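How a Woollen Blanket Is Made

A blanket looks like a simple thing. It is a flat piece of cloth with four edges. Before it gets to your bed, though, it has been through a lot of machines and a lot of hands. This page follows the wool from the sheep to the shop. Many of the steps happen in a building called a mill.

Starting with the sheep

Wool is the coat of a sheep. It grows all year, and farmers cut it off when the weather gets warm. Cutting it is called shearing. A good shearer can do one sheep in 2 minutes, and it does not hurt the sheep any more than a haircut hurts you.

The whole coat comes off in one piece, which is called a fleece. A fleece straight from the sheep is greasy and has bits of grass, mud and seeds in it. It also smells quite strong. The farmer rolls up the fleeces and packs them into very large sacks, and the sacks go to the mill by lorry.

Sorting

Wool is different on different parts of the sheep. The wool on the shoulders is usually soft and fine. The wool on the back legs is rougher. At the mill, people called sorters pull each fleece apart and put the wool into heaps. Soft wool may be used for scarves and baby blankets. Rough wool may be used for carpets.

Sorters work mostly by touch. They rub a little wool between finger and thumb to feel how thick the hairs are. The hairs are called fibres. It takes a long time to learn, and sorters like to work near a big window where the light is good.

Washing

Next the wool is washed, or scoured. It moves slowly through a row of long tanks filled with warm water and soap. Rakes push it along gently. If you stirred wool hard in hot water it would shrink and stick together in a lump, so the machine has to be slow.

The grease that comes out of the wool is useful. It is called lanolin, and it goes into hand cream and lip balm. Mills collect it from the washing water and sell it.

After washing, the wool is squeezed between rollers and dried with warm air. It comes out much lighter than it went in, as a good part of what was on the sheep was grease and dirt.

Carding

Clean wool is a tangle, with the fibres pointing in all directions. To make yarn, they need to lie more or less the same way. This is done on a carding machine.

A carding machine has big rollers covered in tiny wire teeth. As the rollers turn, the teeth comb the wool and pass it from one roller to the next. At the far end it comes off as a thin, soft sheet like a cobweb. The sheet is then split into long, loose ropes. You could pull one of these ropes apart with your fingers very easily.

Spinning

Spinning turns the loose ropes into yarn. Two things happen together. The rope is pulled so that it gets thinner, and it is twisted so that it gets stronger.

You can try this at home with a small piece of cotton wool. Pull a little out from the edge and twist it as you pull. Keep on pulling and twisting. After a while you will have a short thread. Now tug it. It is much harder to break than the cotton wool was.

Long ago people spun yarn by hand with a stick called a spindle, or with a spinning wheel. One person could make only one thread at a time. The spinning machine at the Flavidlow mill makes 854 threads at once, and it takes only a few people to look after it. Their main job is to spot a thread that has snapped and join it up again.

The finished yarn is wound on to cones. Each cone has a ticket that says what kind of yarn it is and which batch it came from. This matters because two batches can be slightly different colours, and a blanket made from both might have a stripe where no stripe was wanted.

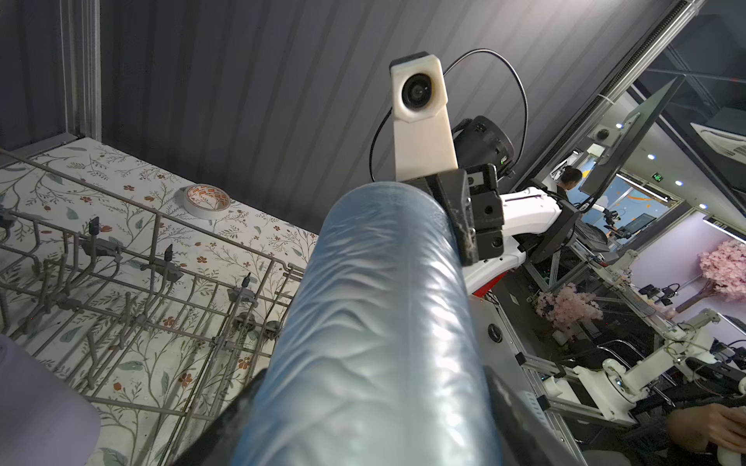
Dyeing

Sheep are mostly white, cream, brown or black. Other colours come from dye. Wool can be dyed at different times. Some mills dye it when it is still fluffy, some dye the yarn, and some wait and dye the whole cloth.

Dyeing is a bit like cooking. The dye, the water and the wool go into a big closed pot and are heated up slowly. The dyer follows a recipe, with everything weighed carefully beforehand. If the pot is too hot or too cold, or the time is wrong, the colour will not match.

Before there were factories that made dyes, people used plants and even insects. A plant called madder gives red. A plant called woad gives blue. Onion skins give a yellow or orange colour, and you can still use them today.

Weaving

Now the yarn is ready to become cloth. Weaving is done on a machine called a loom.

Look closely at a tea towel or a pair of jeans. You will see that some threads go up and down and some go from side to side. The threads that go up and down are called the warp. The ones that go from side to side are called the weft. The weft goes over and under the warp, and this holds the cloth together.

Setting up the warp takes longer than you might think. All the threads have to be put on in the right order, side by side, with none of them crossed. For a checked blanket, the weaver has to count the threads of each colour. Once the loom is ready it works very fast. It is also very noisy, and everybody in the weaving room has to wear ear protectors.

Anselmo Valderrama has been a weaver at Flavidlow for 13 years. When he started, he found it hard to hear if something was wrong. "Now I can tell by the sound," he says. "If one loom changes its beat, I look up straight away."

Finding mistakes

When the cloth comes off the loom it goes to the menders. They pull it over a sloping table with a light behind it. The light shines through any holes or thin places. When menders find a missing thread they sew it back in with a needle, going over and under just as the loom should have done. A good mender can do this so well that you would never find the place. Knots are pushed through to the back or snipped off.

Finishing

Cloth from the loom does not feel like a blanket yet. It is flat and rather stiff. To make it soft it is washed again, this time with more rubbing, so that it shrinks a little and gets thicker. This is called milling.

Then the surface is brushed to lift up the ends of the fibres. Some mills still use the dried heads of a plant called a teasel for this job. Teasels have hundreds of small hooks. Other mills use wire brushes. The fluffy layer that is made by brushing is called the nap, and it traps air. Trapped air is what keeps you warm in bed.

Last of all the cloth is cut to size. The edges may be stitched, or the warp threads may be left long and twisted into a fringe.

Who buys the cloth?

Some mills make blankets and sell them in their own shops. Others make cloth for another firm, which puts its own name on the label. A company called Bosulell buys plain grey cloth from Flavidlow and makes it into coats. Bermúdez, a family business, buys the short ends of rolls that are left over. It turns them into cushions and bags.

Autumn is the busy time. Most people buy blankets when the nights get cold, so shops want their orders by October. This means the mill has to be making thick winter blankets in the middle of summer.

What happens to the waste?

Every stage makes some waste. Short fibres fall out of the carding machine, and bits of yarn are swept up from the floor. Much of this can be used again. It may be mixed with new wool, or made into felt, or used to fill mattresses.

Old woollen clothes can be used again as well. They are sorted by colour and pulled to pieces by a machine with strong teeth until they are fibres once more. The wool does not always have to be dyed again, as red jumpers make red fibre. One range of blankets, sold under the name Solik, is made with 50 per cent old wool and the rest new. The new wool is there to make the yarn strong, as the old fibres have become short.

Words to remember

Fleece: the whole coat of a sheep after it has been cut off.
Fibre: a single hair of wool.
Carding: combing wool so that the fibres lie the same way.
Warp: the threads that go up and down in cloth.
Weft: the threads that go from side to side.
Nap: the soft, fluffy surface of a blanket.

Something to try

Cut some slots in a piece of card, from near the top to near the bottom, so that you have a row of strips. Cut more strips from card of another colour. Weave these in and out of the first ones, going over, under, over, under. Start the next row the other way round, under then over. When you have finished, try going over two and under two on a second piece of card. The pattern will look different, with slanting lines. Cloth made like that is called twill, and it is how denim is woven.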